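Cletley simulation forum > Faults and safety
Thread: Wrist camera ends up facing the ceiling

f_hashemi
Jul 14, 2026
Hello all. We run a two-arm robot in a simulated room. After the update to Cletley 1315 the wrist sometimes rolls too far when it should approach the table. I attach views from the same room.

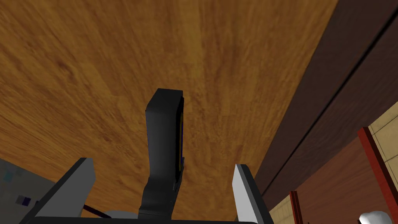
The joint limit in my file is correct, I checked it two times. No error appears in the log. The stop rule also does not react, and this worries me more than the roll.
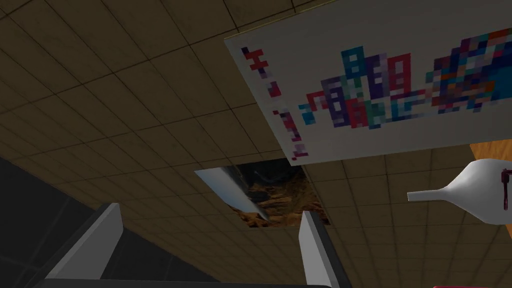 Wrist view, ceiling tiles and the white panel above and right of the fingers

lotte_j
Is your limit checked at 1000 steps or at 900? We had the same in March, and it was the step rate.

f_hashemi
At 1000. I tried 900 also, with the same result.

calado_fan
For me this is not a safety matter. It is a simulation, nothing can break. Reset and continue.
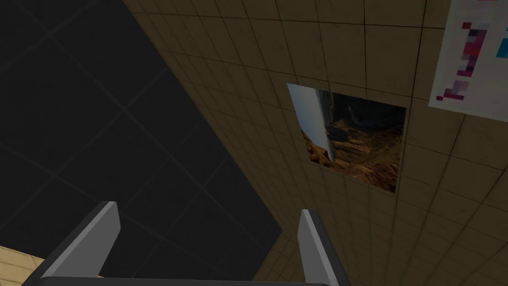
I loaded your room here and I get tilted views too, but my runs finish.

lotte_j
I do not agree. The same stop rule goes later to the real arm. If it is silent here, it will be silent there.

f_hashemi
Yes, this is my point. I add one view from the body camera.
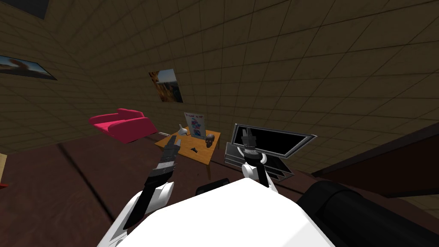 Body camera, left gripper near the table, right gripper pointing up

hfalcao
Please compare the sign of the wrist angle on both arms. In my file one was reversed.

f_hashemi
Thank you, I will check it tomorrow and write again.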